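Re: [playroom-list] Sorting boxes and the great toy tray question

Hello all,

Sorry to be slow getting back to this one. October has a way of eating my evenings, and I wanted to sit down with a cup of tea and answer properly, which I am finally doing at ten at night with the dishwasher humming behind me.

Leszek Pietrzak wrote:
> We have inherited a big mixed lot of small toys for the toddler
> mornings, everything from balls to soft animals, and at the moment
> it all lives in one bag. The children tip it out and then wander
> off. My wife thinks we should buy a proper shape sorter. I think we
> should make something ourselves. Does anybody on the list have a
> setup that keeps them at the table for more than 3 minutes? Also,
> how do you get them to help put it all away?

Leszek, I'm with you on making something, though please tell your wife I'm not taking sides! We had a very nice bought sorter from Rimkutė for years, and it was lovely, but there was one right hole for every piece and the little ones got cross with it. What we use now is much plainer. You want a few cube boxes, each in its own color, with a round hole in the top big enough for a small hand and a ball to go through together. I can't stress the hand part enough. Our first attempt had holes that fit the balls beautifully and then we spent a whole morning shaking them back out again.

Then you put everything else in one tray with a raised edge, and I do mean everything – the smooth balls, the spiky rubbery ones, a wooden block, something fluffy. A bag hides things, and I think that's why yours get tipped out. With a tray they can see the lot, and they will stand there and rummage for ages, having a squeeze of this and that before they decide what goes in a box. The boxes can go side by side or in a stack. Ours end up stacked more often than not, even though you can't get so much through the lower holes that way.
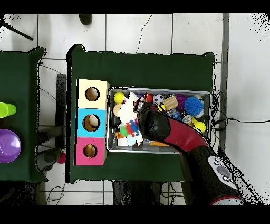 I would put a cloth over the table, too, if yours has a hard top. It cuts down on the clatter, and round things don't shoot off quite so fast. We have a green one that has been through the wash I don't know how many times. If your hall has a tiled floor you'll be chasing balls anyway, but fewer of them.

As for putting away, we stopped calling it that. We say the toys are going to bed, and the children choose which color box each one sleeps in. The soft toys stay in the tray, as they're too big to push through without a fight. Darari used to sell a flat lid that would go on a tray like that, and if anyone knows whether they still do, I'd be glad to hear it. I've been making do with a folded tea towel.

One more thing and then I'll let you go. Do check the spiky balls now and again, as the little rubber bits get tugged at. And wipe the tray while you're there!

Warm wishes to everybody, and Leszek, do write and tell us how the first morning goes.

Marjorie

4 comments

forkus_mum: We do the bedtime thing as well, but ours insist on singing to the pink box first. It takes forever.

Leszek Pietrzak: Thank you, this is very helpful. I have cut one hole so far and it is more of an egg than a circle.

T. in the north: Can you put a ribbon edge around the hole? Mine fray, they're only card.

Marjorie: T., cloth tape works well, two layers. Leszek, an egg is fine!

Shared 3 times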